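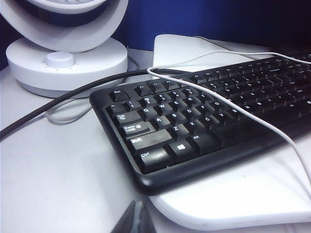
22/05/2021

Bench notes, dye room. Indigo vat no. 7, second week.

Came in at half eight to check the fructose vat before the others arrived. Surface was a dull grey-blue with hardly any coppery film, and the flower had collapsed to a few bubbles against the wall of the bucket. Liquid underneath was a murky green when I drew some up in the glass pipette. Last time it looked right it was a clear amber with a slight green edge. Temperature had dropped overnight to 31. The aquarium heater had clicked off at the wall again, so that power board is going in the bin.

pH strip read between 9 and 10. It was 11 on Thursday. I don't trust the strips for colour matching in a vat that stains everything, but the drop is in the right direction for what the vat looks like, so I'm treating it as real.

What I did:

Warmed the vat to 45 in the water bath, which took most of an hour. Added one level teaspoon of slaked lime mixed to a slurry in warm water. Stirred in one direction, slowly, drew the stirrer up the side and put the lid on. Left it forty minutes. pH strip then close to 11, colour of the liquid more yellow than green but still cloudy. Added two teaspoons of fructose dissolved in hot water, stirred again, lid on, left it for another hour while I scoured.

By eleven there was a proper bronze skin and dark blue bubbles. Liquid in the pipette clear amber. Good enough to dip.

Scouring

Two lots of cotton today. The first is the Prakora sheeting, the heavier one, 392 g dry weight. The second is the offcuts from the Gresier order, 331 g, which are lighter and have a looser weave. Both scoured separately in soda ash and a squirt of neutral detergent, kept at a low simmer for an hour and a half. The Gresier water came out the colour of weak tea. The Prakora water came out much darker, so I dumped it and scoured that lot a second time. Second water was nearly clear.

Note for whoever does this next: the label on the Prakora bolt says "prepared for dyeing". It isn't. Water beaded on the surface before scouring and sat there. After the first scour a drop took a few seconds to go in. After the second it went in straight away. Please do the drop test on anything from that supplier no matter what the label says.

Rinsed both in the trough, spun in the small spinner, kept damp in the lidded tubs.

Dips

All dips at 43 to 45 degrees. Pieces wetted out, squeezed, lowered in by hand with the long gloves, moved gently under the surface, brought out against the side of the bucket to avoid dripping air back in. Ten minutes to oxidise between dips, hung on the line outside under the awning. No wind to speak of.

Gresier, dip 1, one minute. Came out yellow-green, turned in the usual way, settled to a pale sky blue. Some unevenness along one fold where I hadn't opened the cloth out.

Gresier, dip 2, two minutes. Mid blue. The fold line mostly gone.

Gresier, dip 3, two minutes. Not much darker than dip 2 while wet. Stopped there and put it aside for rinsing.

Prakora, dip 1, two minutes. More even than I expected. Slightly greyer blue than the other cloth at the same stage, which may be the fibre or may be the vat being that bit more tired by then.

Prakora, dip 2, three minutes. Good solid mid blue.

Prakora, dip 3, three minutes. A few darker specks near one corner. They look like undissolved pigment, and I think I dragged the cloth through the sediment at the bottom. The mesh insert was still hanging on its hook where I'd left it to dry. Put it in before dip 4.

Prakora, dip 4, three minutes. Deeper again, specks less obvious but still there if you look for them.

After that the liquid had gone green and I stopped. Sharpened the vat with half a teaspoon of lime and one of fructose, stirred, lid on, heater back on through the new power board.

Rinse and neutralise

Cold rinse until the water ran close to clear. It took longer for the Prakora. Then a soak in a weak vinegar bath, a splash of white vinegar to a full tub, twenty minutes, then a plain rinse. Last step was a hot wash with neutral detergent to get the loose blue off. A fair bit came off the Gresier in the hot wash. It has dried a shade and a half lighter than it looked on the line.

Crocking test with a white rag, dry: faint mark from the Gresier, clear mark from the Prakora. Wet: both marked the rag, Prakora worse. I'd put that down to long dips. Sang Lâm has been saying for months that we should be doing more short dips and fewer long ones, and these results are on Sang's side. Next batch I'll do six at one minute each on the Prakora and compare against today's piece.

Swatches

Cut a strip from each after every dip, pinned them to card, fibre and dip count in pencil on the back. Cards are in the flat drawer with the others from this vat. The November cards are in the same drawer and are going yellow along one side, the side nearest the window. They need acid-free sleeves, or at least a darker drawer. I've put sleeves on the shopping list.

Compared today's Gresier dip 3 with the November piece on the same cloth from the iron vat. The iron vat piece is darker and a touch more purple. The fructose vat piece is cleaner and brighter. Customers have mostly asked for the brighter one. I'd still like to keep an iron vat going for the dark end of the range, but it doesn't make sense while we've only got the one water bath.

The Phùng cloth

Uyên Đỗ dropped in at lunch with the two metres of hemp from Phùng. It's lovely stuff, quite stiff, with slubs all through it. She wants it as dark as we can get it without losing the texture. We wetted out a corner and it took ages to soak through, so it'll need the long scour, maybe two. We agreed on:

Soak overnight in plain water.
Scour with soda ash, two hours, then check with the drop test.
Eight to ten short dips spread over two days, with the vat rested overnight in between.
Full dry between day one and day two so we can see the real colour before going on.

She'd like a grey-blue test as well, with a weak tannin under the indigo. I said yes to a hand-sized piece only. Last time we put tannin-treated cloth through the main vat there was a brown cast on everything for a week. It can go in the two-litre jar vat, and that jar can be retired afterwards.

Supplies

Slaked lime: half a tub. The lid wasn't on properly and there's a crust on top. Scraped the crust off into the waste tin and moved the rest to a jar with a rubber seal.

Fructose: plenty.

Indigo: the Ciltinex powder is nearly finished, enough for one more stock solution of the usual size. The new packet grinds more easily than the old one did, fewer lumps. Still worth the marbles-in-a-jar treatment for five minutes before hydrating.

pH strips: one sleeve left. I'd rather buy a decent meter and look after it. Will ask for a price.

Long gloves: left one has a pinhole at the thumb. I have a blue thumb.

Waste

Rinse water went to the settling tub. Soda ash scour water was cooled before it went down the sink. The sludge from the bottom of vat 5 is still in the lidded pail by the door and has separated nicely, clear on top and dark below. I'd like to save the dark part, dry it and see if there's any pigment worth recovering. If it's still sitting there in a fortnight somebody should just get rid of it.

End of day

Vat 7 at 4.30 pm: 38 degrees and holding, pH close to 11, small bronze film, liquid yellow-green. Lid on, towel round it. Leave it alone tomorrow apart from checking the heater light.

Monday to do:

Stir and test the vat first thing, sharpen only if the liquid is green.
Start the hemp soaking.
Re-scour the remaining Prakora sheeting, all of it, twice.
Photograph the swatch cards in daylight by the back door, before ten if possible, with the grey card in the shot.
Fix the mesh insert hook so it hangs over the vat and can't be forgotten.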